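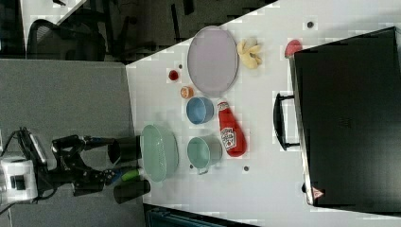

Colander, mug and bowl on a white tabletop.

Cluvley: free household books in plain text

Cluvley holds 164 out-of-copyright books on housekeeping and home life, split into 3,812 chapter files. Demetrius Crenshaw maintains it.

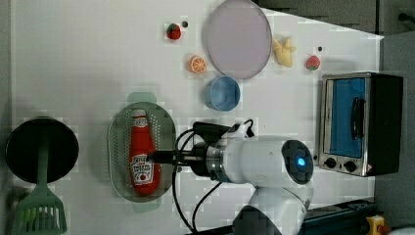 Photo: Akpan

Files are UTF-8, one chapter each. Page numbers are removed. Old spellings are kept.

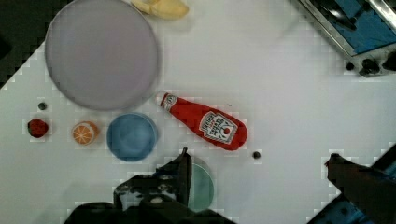 Red bottle and banana, seen from above.

Known problems: 3 books have no index, and tables in the Bedeck scans are badly spaced.
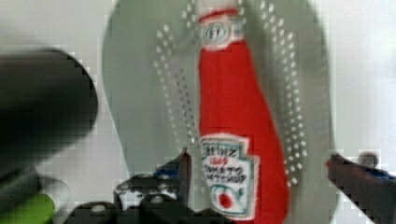 Corrections are merged each Monday. Please give the book title and chapter number.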